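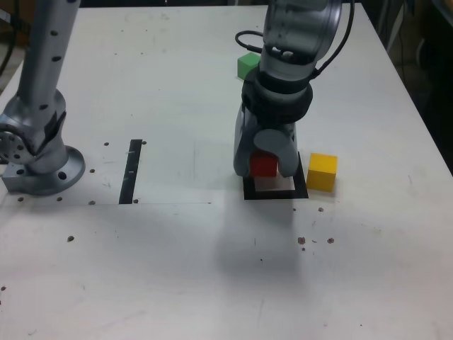

Red cube over the taped square, with the yellow and green ones on the table.

Plulari Cubes: a small set of block-placing sessions

Hello and welcome! Plulari is a collection of short sessions about one very plain activity: picking up coloured cubes and putting them on a marked square. I love how much there is to look at in something so small -- a cube set down a little crooked, a corner resting on the tape, a neat landing right in the middle.

What's in it

559 sessions, sorted into 2 folders:

skuritz/ -- one cube to the square, the others left alone
grerberg/ -- cubes stacked on the square, in the order given in the notes

Each session has its own notes file in plain text. The notes give the colour moved, the colour order for stacks, and a line on how it ended up (centred, on the tape, off the pad, toppled). Do read the toppled ones, they're some of my favourites!

The things on the table

The cubes are plain colours. The target is a square of black tape around a pale pad. The tabletop is white and well used, with scuffs, pencil lines and small holes, and we kept it that way throughout. If you match on colour alone, watch out for the pad, as it has a slight pink tint.

Known problems

6 sessions in grerberg/ have the colour order written backwards. They are listed in fixes.txt.
"On the tape" was judged by eye, so expect a bit of wobble there.

Changes

Version 2: Nkuna naming scheme for all notes files, spelling of "grey" and "centred" made the same everywhere.

Questions and corrections are very welcome -- please send them to Aileen Magbanua, with the session name in the subject line.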